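Flullenell Open Bin, Large - Review

Rating: 4 out of 5

I bought two of the large gray bins from Flullenell in September, and I've had enough time with them to say something useful. They replaced a set of folding crates from Muker that were fine for a year and then started coming apart at the hinges.

The Flullenell is a plain open-top bin with solid walls. It has no lid, no dividers and no drop-down side. You can order a lid separately, but I didn't, as mine sit under a bench and get things dropped into them all day. The pair cost me 342 with shipping, which is a lot for two bins. The Muker crates were less than half that.

The first thing I noticed was how stiff it is. I can pick up a full one by the short ends and the bottom stays flat. The old crates sagged in the middle if I put anything heavier than hand tools in them. I also like that the inside is smooth all the way down. Small parts used to get stuck in the crate lattice and I'd have to turn the whole thing over to get them out. 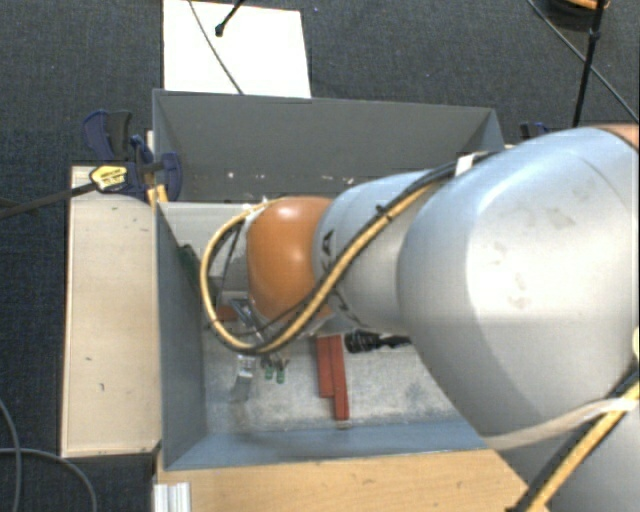
Depth is the part I'd think about before ordering. It's good for bulky things, but anything small ends up against a wall or in a corner, and with tall sides there's a lot of shadow down there. A dark green item on the gray floor is easy to miss. Orange and red things are no trouble. I ended up moving a lamp over the bench, and that fixed most of it.

The floor marks easily. Mine had scratches within the first couple of weeks, and pale worn patches came after that. I've washed it with dish soap and a nylon brush and the dirt comes off, but the scratches stay. It doesn't affect how the bin works. If you want something that still looks new next year, get the Olatunji, which has a textured floor that hides wear better - though the texture holds dust.

I also looked at the Musari bins. They stack when empty, and these don't nest as tightly as I'd like. Two take up nearly as much room as two full ones.

Flullenell answered my question about replacement lids in one afternoon. A lid is 334 if you buy the case pack, so I'll be doing without.

One star off for the price and the scratching. I would buy them again for heavy use, and probably the shallower size for small parts.

Olanrewaju Onyeka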